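Chapter 6

Can You Trust a Storage Label? Reading Claims About Household Organisation

Before you start

Find one container at home that carries some kind of label, whether printed, handwritten or stuck on by a shop. Write down what the label says. Then write down how you would check it. Most students find the second part takes longer.
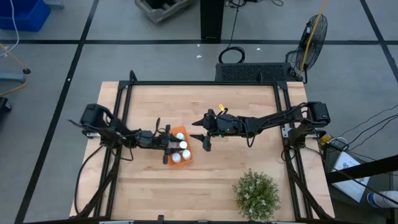
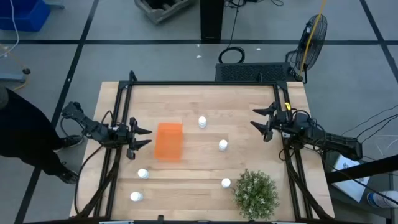

6.1 The tidy home and the sales pitch

Few household topics attract as much confident advice as storage. Magazines tell us that clear tubs save time. Shop displays suggest that a drawer divided into compartments will stay that way. Websites promise calmer mornings, smaller grocery bills and children who put things back. Some of this may be true. Very little of it comes with evidence a careful reader would accept, and this chapter asks you to get into the habit of noticing the gap.

Take a typical claim. A leaflet for the Pameo pantry range says that households using its stackable tubs "waste less food." Less than whom? Less than they wasted before, or less than the neighbours? Was the food weighed, or did people fill in a form saying they felt they had wasted less? The leaflet doesn't say. It does say that 200 households took part, and that number is printed in larger type than anything else on the page.

A figure like that looks solid. It tells you how many households there were and nothing else. If all of them had just spent money on new tubs, they had a reason to believe the tubs were working. People who have paid for something tend to speak well of it, at least for the first few weeks. They may also have cleaned out the pantry on the day the tubs arrived, and a cleaned-out pantry is easier to use whatever the food is kept in.

6.2 What was measured, and who measured it

Bit-na Ko taught home economics for many years before she began looking into product trials, and her first question about any of them was a dull one: what got written down? In the Pameo case, households were asked to keep a kitchen diary. She requested a blank copy and found that it had a space for food thrown out but none for food given to the dog, put in the compost or scraped into the sink. A family that bought a compost bin halfway through would have looked like a great success.

Her second question was who dropped out. Of the 200 households that began, only 60 returned a complete diary. The company's summary was based on those 60. You might expect the people who finished a kitchen diary to be rather more organised than the people who gave up on it, with or without the tubs. The summary makes no mention of this.

None of it shows that the tubs are useless. It shows that we don't know, and a reader who comes away saying "they've been proved not to work" has made the same mistake as the leaflet, only in the other direction.

6.3 The Zovholm drawer test

The makers of the Zovholm drawer insert did something a little better. They asked people to find a named item in a kitchen drawer, once with the insert and once without, and recorded the times. A stopwatch is harder to flatter than a diary.

Even so, look at the order. Everyone searched the plain drawer first and the divided drawer second. By then they had already hunted through the same utensils once and had a fair idea of what was in there. Woo-jin Heo, who repeated the test with his evening class, had half the group start with the insert. Most of the advantage went away. His class was small and he would be the first to tell you it settles nothing, but swapping the order cost him no money and took only a few extra minutes. It is difficult to see why the manufacturer couldn't have done it.

There is also the matter of the drawer itself. It was stocked and sorted by the people running the test. A drawer at home is stocked by whoever empties the dishwasher, and the potato masher goes where it fits.

6.4 Labels and colour

Colour coding is recommended so often that it has come to feel like a fact. Red for urgent, green for later, blue for the bathroom. The systems differ from book to book, which ought to make us a bit suspicious that any one of them rests on how people remember things. A favourite colour may be as good a guide as any.

Written labels have a stronger case, especially where a mix-up could do harm, as with medicines or cleaning products. A label is still only as good as the last person who refilled the container. Never move a medicine or a cleaning product out of its original packaging on the strength of a storage article.

Check your understanding

Find an advertisement for a storage product. Underline every number in it, then note beside each one what was counted and by whom.

Rewrite the Pameo claim so that it says only what the diaries could support.

Plan a fair version of the Zovholm test using a drawer in your own home. Decide before you begin what result would change your mind.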